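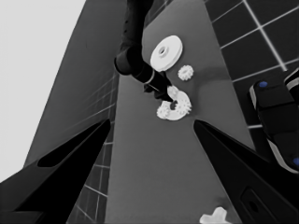 齿轮装配工位的仿真画面:夹爪指尖似指向齿圈中央孔,两枚小齿轮与齿圈相邻。

## 装配车间:减速组件工位改为双臂作业

Erkitz 厂区装配车间的减速组件工位已从全人工装配转为双臂自动装配,一月起按新流程排班。改造由 Todach 负责集成,工艺部 Emese Fekete 主管流程文件,车间侧由班组长 Dezső Pap 对接。所有动作程序先在仿真环境中验证,再下发到产线,现场不再使用停机时段调试轨迹。

**工序变化**

原工位每班 3 人,分别承担上料、啮合装配和手感检查。新流程中,小齿轮与齿圈的对位、压入由机械臂完成,人员负责上料托盘、异常处置和首件确认。每班仍为 3 人,其中一人转岗为程序与工装维护,另两人兼管相邻的 Bevdale 壳体线。本次调整不涉及减员,岗位等级的重新评定由人事部门单独通知。

单套组件的目标节拍为 50 秒。试运行期间共装配 105 套,其中 23 套触发停机,需人工介入。停机原因以齿顶相抵为主:齿轮下放时相位未对准,接触力超过阈值,程序按设定退回。其余为托盘内零件姿态偏差,视觉定位置信度不足。

针对齿顶相抵,Todach 已在下放段加入小幅往复旋转搜索,并降低了接触阶段的进给速度。仿真中对摩擦系数和零件间隙设置了多组取值,但仿真与实物的接触特性仍有差异,力阈值以现场标定结果为准。任何人不得直接将仿真参数写入产线控制器。

**对操作人员的影响**

重复性捏合动作明显减少,手腕负荷的评估表将按新岗位重新填写。同时,监控屏幕和判断报警的时间增加,部分同事反映连续值守后注意力下降。班组已将值守与上料改为班内轮换,轮换时点由当班班组长安排,并记入交接本。

手感检查取消后,啮合质量改由力曲线判定。Dezső Pap 提出,老员工能从转动手感中辨别轻微偏心,而现有曲线判据对此不敏感。工艺部同意保留人工抽检,抽检结果与对应曲线一并存档,用于修订判据。抽检件须标注托盘号和程序版本,缺项的记录不予采用。

**操作要求**

- 进入双臂工作区前,两侧机械臂均须置于安全停止状态,仅停一侧视为违规。
- 停机后先读取报警代码并保存力曲线,再取出零件。
- 发生卡滞的齿轮不得回用,放入红色隔离盒。
- 夹爪指尖每班检查一次,出现崩边或松动时通知维护岗更换,不得自行打磨。

**培训与反馈**

培训分为上料与复位、报警判读、工装维护三个模块,前两个模块为全员必修。报警判读在仿真终端上进行,学员需独立处理齿顶相抵、零件倾斜和抓取失败三类情况,通过后方可单独值守。培训用时计入工时。

报警代码对照表已放在工位旁的文件夹内,电子版存于 Apaza 系统的装配目录。对轮换安排或抽检流程有意见的,可写在交接本末页,或直接联系 Emese Fekete。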